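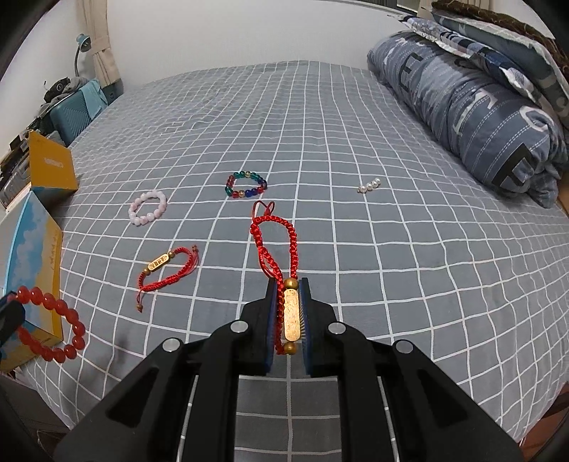

High School Sports | Football | News Release

4 min read

PRALTIRTHORPE, 12 May 2021 - The Plurkton Conference will play a full varsity football schedule this fall, with a new opening weekend at Praltirthorpe Stadium and a change to the way its playoff spots are decided. Athletic directors from the member schools approved the schedule at their spring meeting.

All conference teams will open the season at the stadium over two days. The games were moved there so that schools with smaller fields could share a gate and a set of officials for the first weekend. The stadium's turf was replaced in March, and the visitors' locker rooms now have working showers on both sides.

Kickoff times for the opening weekend will be posted once officiating crews are assigned. Junior varsity teams will not play at the stadium and will keep their usual home-and-home games.

Cultau, a regional sporting goods supplier, has signed on as sponsor of the opening weekend. The company will cover stadium rental and provide game balls for every varsity contest played there. Under the agreement, Cultau will also supply 136 practice helmets to be divided among member schools according to roster size. The helmets are for spring and summer work and will be delivered before the heat acclimation period begins.

The playoff change affects teams that finish with the same conference record. In past seasons, ties involving more than two schools were settled by point differential, capped at a set margin per game. Coaches asked the conference to look at the rule after several late-season games in which starters stayed on the field into the fourth quarter with the result no longer in doubt. Starting this fall, the first tiebreaker will be head-to-head results among the tied teams, followed by record against the highest-placed common opponent. Point differential will be used only if both of those fail, with a coin toss after that.

The top four teams in the final standings will qualify, the same number as before. First-round games will be hosted by the higher seed. The championship game returns to Praltirthorpe Stadium.

Rivalry games stay in the last week of the regular season. The schedule includes one open date for each school, and teams may fill it with an opponent from outside the conference as long as the game is reported to the conference office before summer practice starts. Two schools have already done so.

Tickets for the opening weekend will be sold through Rewi, the online service the conference used for its basketball tournament. A single ticket is good for all games on one day. Seating on the home side is limited to 1000 per day, and each school will receive an allotment for players' families ahead of the public sale. The visitors' side will hold some 500 and will be used for bands, cheer squads and student sections. Fans without a phone can pick up printed tickets at any member school's front office during business hours.

Season passes issued by individual schools will not be accepted at the stadium but remain valid for home games on campus. Conference passes held by coaches and staff will be honored at both.

Parking is free in the north and east lots. The west lot is reserved for team buses and band trucks - cars left there will be asked to move. Coolers and outside food are not allowed inside the gates. Concessions will be run by the booster clubs on a rotating basis.

Radio and streaming arrangements have not been completed. Stations interested in carrying games should contact the conference office for an application. Credentials for newspapers and websites will be handled by the host school, as in past years.

The full schedule, the revised tiebreaker rule and a stadium map are available from the conference office and from the athletic department at each member school.

About the Plurkton Conference
The Plurkton Conference organizes competition in football, volleyball, basketball, wrestling, track and field, baseball and softball for its member high schools.

Recent Releases
Spring Track Meet Moved to Evening Start
Conference Names All-Academic Wrestling Team
Summer 7-on-7 League Dates and Entry Form
Officials Needed for Fall Volleyball
Softball Tournament Bracket and Field Assignments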